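**Ticket: tabletop finish gone patchy + lamp problem**
Product: Skalora butcher-block top, Livoser globe lamp
Opened by: Filipa Arruda
Status: open

Hi again! Two things on this one, sorry to lump them together, but they share a table so it felt silly to file twice.

First, the top. I oiled it on 14th June with the Macapagal oil you suggested (two thin coats, left overnight) and it still feels tacky if I rest my arm on it for a while. I wiped it with a dry cotton rag, then with a barely damp one, and let it sit another 16 hours. A bit better? My sleeve doesn't stick now but a sheet of paper still does.

Second, the lamp. It's the round white one, and it flickers for maybe 8 seconds after I switch it on, then settles down. I swapped the bulb and tried another outlet, same thing both times.

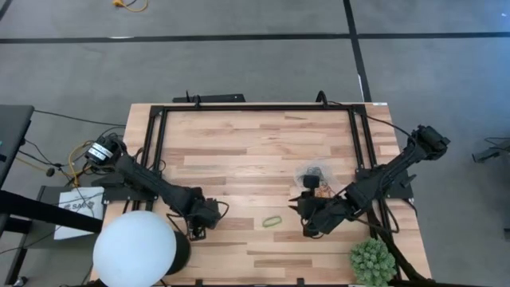 *Table as it is now. Lamp at bottom left, succulent at bottom right, and a green rubber band in the middle.*

Tried since my first message:

- new bulb, same wattage: still flickers
- lamp plugged straight into the wall, no power strip: still flickers
- window open all afternoon for the oil: not much change
- moved the little plant and felt underneath: just as tacky there

I haven't sanded anything. Ramil Soriano on your side mentioned going over it with mineral spirits, and before I do that I'd like to know if it will lift the color, because I love the mix of pale and honey strips and would be so sad to lose it! Also, is it safe near the plant, or should that live somewhere else for a few days?

For the lamp, I can send the base back if you need it. I still have the Ellitz box it was shipped in (a little squashed, but fine).

Filipa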